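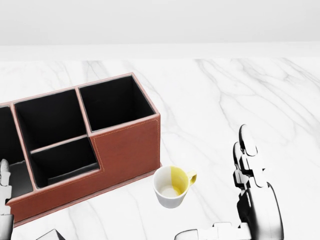

Start poses: do you put them in the task spec or not?

mirela_t
14 Jun 2025
Hi all, I'm writing the house rules for our sim tabletop tasks (mug into desk organizer, two hands, the usual) and I'm stuck on rule 4. My draft says both hands have to start open and clear of every object, and any episode that doesn't start that way gets tossed. Moulin, our scene generator, gave me 1,527 episodes last week and that rule would kill a painful number of them. Am I being too strict?
- Mirela Tavares

bolgate_fan
Too strict, yeah. I'd write down a minimum gap between hand and target object and leave it at that. Open hand, fine, keep that part. But tossing a run over where the idle hand sits? Come on.

gaeun.s
I'm with Mirela on this one! We let it slide in February and ended up with policies that only worked if the left hand started in one particular spot. Pulled 1,150 episodes and had to relabel the lot (I did most of it, I'm still grumpy). Put the start pose in the spec, log it, and check it with a script before anybody looks at a single video.

bolgate_fan
Sounds like you needed more variety in the starts, though. A tighter rule would've made that worse.

gaeun.s
Hmm, ok, fair, half of that is on us. Log it AND vary it then. I still want a flag when a hand overlaps something from the main camera, even if there's no contact. You can't judge contact from one view.

prideo_pat
What does your rule say about the mug? Ours has to be upright and empty, standing free of the organizer, and which compartment it's going into is named in the text. "Put it in the organizer" got us 11 different arguments. Tall compartment or low front one, say which.

mirela_t
Oh, that's good, stealing that. We don't name the compartment at all right now, oops. And a two-tone mug needs one agreed name too, I've got "yellow cup" and "white mug" in the same batch.

bolgate_fan
Pick one and search-replace, you'll be done by lunch. Still voting no on rule 4 as written.

mirela_t
Ok, new rule 4: hands open, minimum gap to the target, overlap gets flagged and a person checks 100 of the flagged ones before we decide anything. I'll post the numbers when I have them.

gaeun.s
Works for me. Check the second camera too!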